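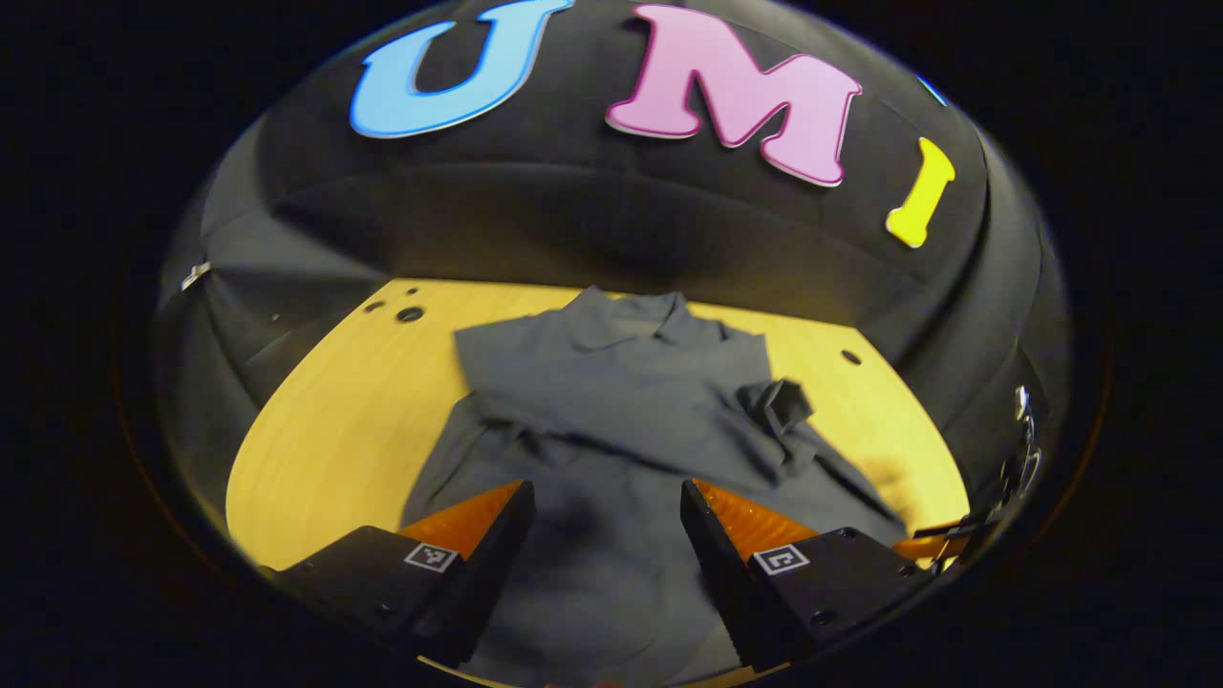
What happens to the folding jobs when a laundry starts automating the folding table?

In our plant the jobs stayed for now but the work inside them changed. Fewer hours folding, more hours sorting, checking and feeding, and two people now spend part of the shift working with grippers instead of their hands. Pay did not move.

slavica_k
Original poster
I put that question first so people can find the thread. I'm at the Lirnwood plant, workwear and hotel, 18 years in. Flatwork has gone through a machine folder for as long as I've been here. Collared shirts were always done by hand because the folder makes a mess of them. In January the company brought in a system called Zutuda for the shirts. I'd like to hear from anyone whose place has done something similar, mostly about rates and job grades.

nektarios_t
Are the grippers held by a person or mounted on an arm?

slavica_k
Original poster
Held by a person for the part I do. One in each hand, you squeeze to close. You fold the shirt with those, then shake it out and do it again. The folds get recorded and used to train the arms. My wrists were sore the first two weeks. It's slower than hands by a lot, especially the sleeves, which bunch up if you grab too much fabric at once.
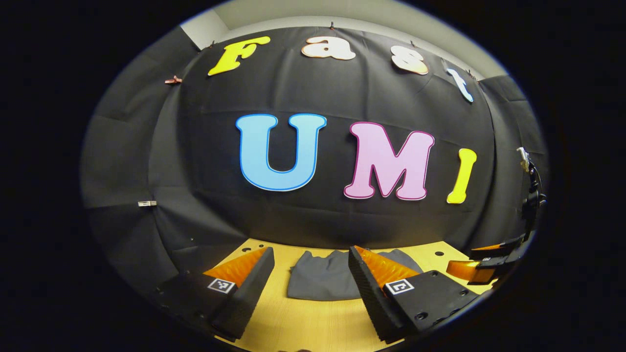

Gray cloth folded on the table, gripper fingers either side.

pressroom_lazaridis
So you're teaching it your job. I would want that in writing before I did another shirt. At Fekineck they did the same thing with bagging. The people who showed the machine how were told they would be kept on as operators. There were five of them and there is one operator position per shift. Do the math on that.

slavica_k
Original poster
We have something in writing. No layoffs from the finishing room tied to Zutuda while the current contract runs. After that, I don't know.

myrto_a
I'm a shift lead at a different company (Giannakopoulos, linen only) and I see it differently from Lazaridis. We could not fill folding positions before we automated. Turnover was terrible and the ones who stayed had bad shoulders. Now they rotate between the feed end and quality check. Sick days are down. I'm not saying every plant does it right, but the old job was not something I'd fight to keep exactly as it was.

pressroom_lazaridis
Couldn't fill them at what wage?

myrto_a
Fair. Not a great one.

gerasimos_pm
Maintenance here. What's the rate like? A good hand folder on shirts does 700 a shift at our place. The demo we were shown did 100 and a person had to straighten the collar on a lot of them.

slavica_k
Original poster
Our arms aren't on production yet so I can't give you a real rate. What I can say is the collar is where I spend most of my time too. If the shirt isn't lying right at the collar everything after it is off. Dark gray ones are the worst for me under our lights, you can't see the creases well until they're folded in.

gerasimos_pm
That matches. Ask who clears a jam and whether that person gets a maintenance grade. We had folders doing lockout work on finishing grade pay for most of a year before anyone brought it up.

slavica_k
Original poster
Good one, I'll bring that up. The other thing I want settled is the count. My piece rate was frozen at my average while I'm on the grippers, but the two women who moved to sorting lost theirs and went to straight hourly. One of them is down every check.

nektarios_t
Same here when we went to scanners. They called it a temporary assignment and it never ended. Get an end date or get the average written in for everyone who was moved, not only the ones on the new equipment.

pressroom_lazaridis
Agree with Nektarios. And ask who owns the recordings. If they can use your folding at another plant, that plant's people should know about it too.

myrto_a
I doubt you'll get anywhere with that one. I'd put the effort into the grade and the rate.

pressroom_lazaridis
Asking is free.

slavica_k
Original poster
I'm going to ask all of it. Meeting is at 2 with the floor manager and the steward. I'll post what they say about the sorting rate.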